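**Ommont hand-held gripper, two-unit set**

Product page and demonstration notes. Part group: data collection tools. Sold by Dratumby.

## Summary

The Ommont is a hand-held gripper for recording manipulation tasks. An operator carries one unit in each hand and performs the task directly. Each unit logs jaw opening, hand pose and wide-angle video from a camera fixed to the tool. The recordings are used to train a robot arm fitted with the same jaws.

The set is intended for tabletop work with light objects: cups, small boxes, pots, folded cloth, packaged food. It is unsuitable for hot parts, sharp sheet metal or anything that needs a sealed tool.

## What is in the set

- 2 hand-held gripper units
- 2 pairs of soft jaw blocks, fitted
- Charging base with power cord
- Sync cable
- Calibration board
- Hard case
- Printed quick start sheet

The recording computer is not included. See "Host requirements" below.

## Specifications

| Item | Value |
|---|---|
| Units per set | 2 |
| Rated object weight, one unit | 800 g |
| Jaw position log rate | 200 Hz |
| Jaw block inspection interval | 1,000 cycles |
| Connection | USB, locking connector |
| Housing | Plastic |
| Jaw blocks | Replaceable, soft |
| Use | Indoor only |

The rated weight applies to an object held level with its center of mass between the jaws. For tall or top-heavy objects, use a lower figure. A potted plant is a typical case. The foliage sits above the grip point and adds a turning load when the wrist rolls.

## Demonstration at Wilusbridge

The set is shown at open days in the Wilusbridge building, on the ground floor. Visitors may watch a full recording session and then try the units. The session uses the same task list each time so that results from different operators can be compared:

1. Lift an object from the table and hold it level.
2. Pass the object from one unit to the other.
3. Set it down on a marked spot.
4. Open both jaws fully and return to the start position.

The objects are chosen for shape. A box is easy and shows the basic motion. A tapered container is harder, as the wall narrows toward the base and a loose grip lets it slide down through the jaws. The correct approach is from below, with the jaw block seated against the lower part of the wall and the rim left clear.
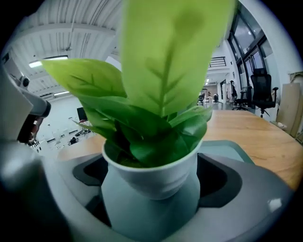

Wilusbridge, Wednesday, April 11, 2018

The artificial plant is used for the tapered container task. Its pot is white plastic with a rolled rim and light ribs on the side. The jaws close on the pot from below, which keeps the leaves out of the contact area. The leaves still fill a large part of the camera view. This matters for training data: a broad leaf close to the lens hides whatever is behind it, and the receiving unit may be partly hidden during a pass.

Operators are asked to handle this as follows:

- Turn the pot before lifting if a large leaf stands directly in front of the lens.
- Keep the second unit to one side during the approach.
- Hold still for a moment before and after the pass.
- Do not trim or bend the leaves between recordings. A changed object must be entered under a new object number.

Lighting at the demonstration area is a mix of ceiling fixtures and daylight from tall windows. Exposure is locked at the start of each session. Small bright reflections on the housing are normal and do not affect tracking. Strong direct sun on the table does, and the blinds should be used if the calibration check fails.

## Questions raised during the visit

The session was run by Ojārs Uibo of Dratumby. The points below are taken from his notes and will be added to the next issue of the manual.

**Can one unit be used alone?** Yes. Select single-unit mode in the recorder before connecting. If the second unit is connected later, the session must be restarted.

**Is left-handed use supported?** The units are identical. Left and right are assigned by which port each cable is plugged into. Mark the cables.

**Does the pot need real soil to give a realistic weight?** No. Loose soil should be kept away from the jaw slides. Where extra weight is wanted, fix a sealed weight inside the pot and record the new total in the object sheet.

**How much practice does an operator need?** Most visitors could do the lift and set-down steps on a first try. The pass was slower. New operators tend to open the first unit before the second has closed. The recorder can give a tone when both jaws report contact. The tone is off by default.

**Can people be in the background?** The recorder accepts it, but sites should follow their own rules on consent and storage. A blur filter can be applied on export.

## Host requirements

- Two free USB ports on separate controllers
- Solid-state drive for recording
- Recorder software, supplied by download
- Monitor placed where the operator can see it without turning away from the table

Do not use an unpowered hub. Dropped frames caused by a shared hub are the most common support call for this product.

## Setup

1. Place the calibration board flat on the table and clear the area within arm's reach.
2. Connect both units and wait for the status light on each.
3. Open and close each jaw fully, twice.
4. Point each camera at the board until the recorder shows a pass.
5. Lock exposure.
6. Enter the operator number and object number.
7. Start recording.

Repeat step 4 after any drop or hard knock, including a knock of one unit against the other.

## Maintenance

Wipe the housing with a damp cloth. Do not use solvent on the jaw blocks. Inspect the blocks at the interval in the table and replace them if the contact face is torn or polished smooth. Each block is held by two screws, and the driver is stored in the lid of the case. Replace blocks in pairs.

Leaves, threads and packing material can get into the housing recesses. Disconnect the unit before removing them. Use plastic tweezers.

## Spares and accessories

- Jaw blocks, standard, pair: OM-JB-S
- Jaw blocks, wide, pair: OM-JB-W
- Sync cable: OM-SC
- Calibration board: OM-CB
- Wrist strap: OM-WS

Wide blocks are recommended for tapered containers. They need a different jaw offset, set under Tools > Jaw in the recorder.

Mounting plates for a fixed arm are made by Buthelezi and ordered separately. Give the arm model and flange pattern with the order.

## Ordering

Orders and loan requests go through the Dratumby sales desk. Loan sets are returned with the case, both cables and the calibration board. No loan sets are shipped in December.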